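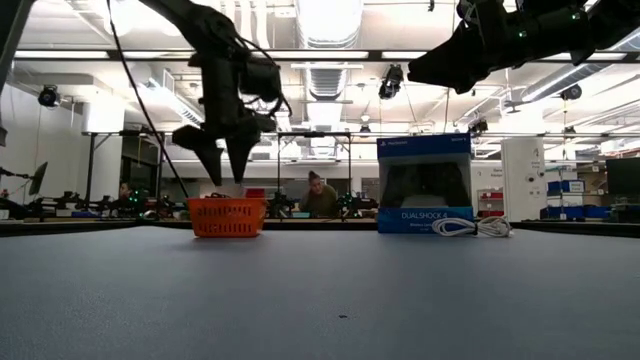
Charmaine Steyn keeps the box for everything she buys secondhand. At the Praltgate swap she paid $40 for a DualShock 4 controller, and the box was half the reason.

"People throw them out first," she says. "Then they move, and the controller ends up in a drawer with the batteries."

A retail box like this one has a clear window, so the black controller shows without opening anything. It stands upright on a shelf or a table. Steyn writes the date of purchase on a slip of paper and tucks it under the flap.

Cables are harder. Jacobus Chauke, who has run the repair counter at Ultelbridge since February, coils each one into a loose bundle and leaves a short end out. He doesn't use wire ties. White cables get their own place, apart from the black ones.

For the small stuff he likes plastic baskets with slotted sides. Dust falls through, and a bright color such as orange is easy to find on a gray table. He has 7 at the counter and buys a new one when a rim cracks.

The next Praltgate swap is 10/12/2025. Boxed items go on the tables to the left of the door.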